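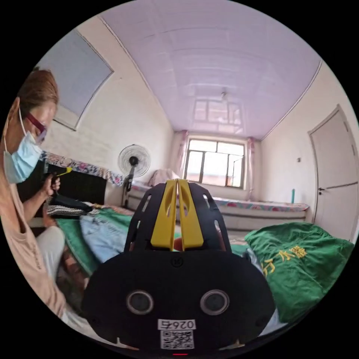

Prullow Home Linen Service is looking for bedroom helpers

We are a small household service in Staltitz and we take care of bedrooms: the beds, the blankets, the clothes which are left on the beds, the curtains and the covers. From September we will have more homes to visit, also in Iston, and for this we search 4 new helpers for part-time work.

What the work is

You go to the homes of our customers, always two persons together. Most of the homes are apartments where the family sleeps in one or two rooms and everything is kept there, so the bed is also the table for folding. You will fold T-shirts and other clothes, sort them by person, shake out the blankets and put them back flat, change pillow covers and mattress covers, and pack bags with the things that go to the laundry. In the warm months we also wipe the standing fans. Windows, floors and kitchens are done by another team and you don't have to do them.

One visit takes the morning or the afternoon. You will have 7 visits in two weeks. The days we agree with you one month before, and after that we change them only if the customer is ill or travels.

Whom we look for

You don't need a diploma. You should like to work with your hands and be calm in the room of another person. Many of our customers are old and they have their own order for things, for example which cloth must lie on the headboard and which side of the blanket is up. Please ask them and do it in their way, even when you know a faster one.

It is good if you can fold striped and printed fabric so that the pattern stays straight. If you can't do it yet, we will show you. You must be able to lift a full laundry bag and to stand or bend for the whole visit. A driver's license is useful for the homes in Iston but it is not necessary, the bus goes there.

Masks are worn during the whole visit. We give them to you, also the gloves for those who want them. Please wear light clothes, the upstairs rooms are warm in summer.

What we offer

The pay is 300 for each week of work, and it is paid on the last working day of the month. After the first season there is an extra payment of 900 for everyone who stayed until the end. The way between two homes on the same day counts as working time. The training is two days in our room on Thambiah Street and it is paid like the normal work.

How to apply

Write us a short letter, by mail or at the office door, with your name, your telephone number and the days when you are free. Tell us also if you are afraid of dogs or have allergy to cats or to washing powder, so we can plan the homes correctly. A photo is not needed.

Letters must be with us by Friday, May 29, 2020. We will call everybody who wrote, also the persons we can't take this time.

Prullow Home Linen Service, Thambiah Street, Staltitz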